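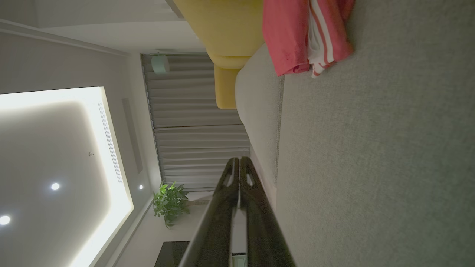
How Electric Light Works

Light is a form of energy that your eyes can detect. During the day, most of it comes from the sun. Indoors and after dark, most of it comes from lamps. A lamp takes in electrical energy and gives out light. It also gives out some heat. The less heat a lamp makes, the more of the energy is left over for light.

What electricity does inside a lamp

An electric current is a flow of very small particles called electrons. They move through metal wires. A lamp needs a complete loop, called a circuit, so that the electrons can travel in and back out again. A wall switch opens and closes a gap in this loop. When the gap is open, the current stops and the lamp goes dark.

Old bulbs: hot wire

The oldest common type is the incandescent bulb. It holds a thin coil of tungsten wire called a filament. Current heats the filament to more than 2000 degrees Celsius, and at that temperature the metal glows. Air would make the filament burn up in a short time, so the glass is filled with a gas that does not react with it, such as argon.

An incandescent bulb turns most of its energy into heat. A 100-watt bulb of this kind is too hot to touch after a few minutes.

Tubes: glowing powder

A fluorescent tube has no glowing wire along its length. It contains a gas and a tiny amount of mercury. Current passing through the gas makes the mercury give off ultraviolet light, which people cannot see. A white powder on the inside of the glass absorbs the ultraviolet light and gives off visible light.

Because of the mercury, a broken tube must be cleaned up by an adult. Old tubes go to a recycling point and should not be put in the kitchen trash.

LEDs: light from a chip

LED stands for light-emitting diode. A diode is a part that lets current pass easily in one direction only. The diode in an LED is a small chip made of a material called a semiconductor. When electrons cross from one side of the chip to the other, they lose a little energy, and some of this energy leaves as light.

Many white LEDs are blue LEDs with a yellow coating. The coating changes part of the blue light to yellow. Blue and yellow light mixed together look white to the human eye.

An LED uses roughly 10 watts to give as much light as a 60-watt incandescent bulb.

Measuring light

Three words are often mixed up.

Watt: how fast a lamp uses energy.
Lumen: how much light a lamp gives out in all directions.
Lux: how much light lands on a surface, such as a desk.

Look at the box a lamp is sold in. A lamp marked 900 lumens is bright enough for a small bedroom. If you move a desk lamp farther from your book, the lumens stay the same and the lux on the page goes down.

Where the light is placed

A downlight is a lamp set into the ceiling that sends its light toward the floor. It makes a bright patch under it and leaves the upper walls darker.

Cove lighting is hidden behind a ledge or in a groove. The light hits the ceiling or wall first and then spreads into the room. This is called indirect light. It makes soft shadows. White paint suits it well, as a dark surface would absorb much of the light before it reached anyone.

Many rooms use both kinds.

Test it: hard and soft shadows

You need a flashlight, a sheet of white paper, a pencil and a dark room with a pale ceiling.

1. Lay the paper on a table.
2. Hold the pencil upright on the paper. Shine the flashlight straight at it from one side. Look at the edge of the shadow.
3. Keep the pencil where it is. Point the flashlight at the ceiling.
4. Look for the shadow again. It should be faint, with a blurred edge, or too weak to see.

In step 3, light arrives at the paper from many parts of the ceiling at once. Light from one part fills in the shadow made by another.

Words to know

Circuit: a complete path for electric current.
Filament: the thin wire that glows in an incandescent bulb.
Semiconductor: a material that carries current better than glass but not as well as copper.
Ultraviolet: light with more energy than violet light, not visible to people.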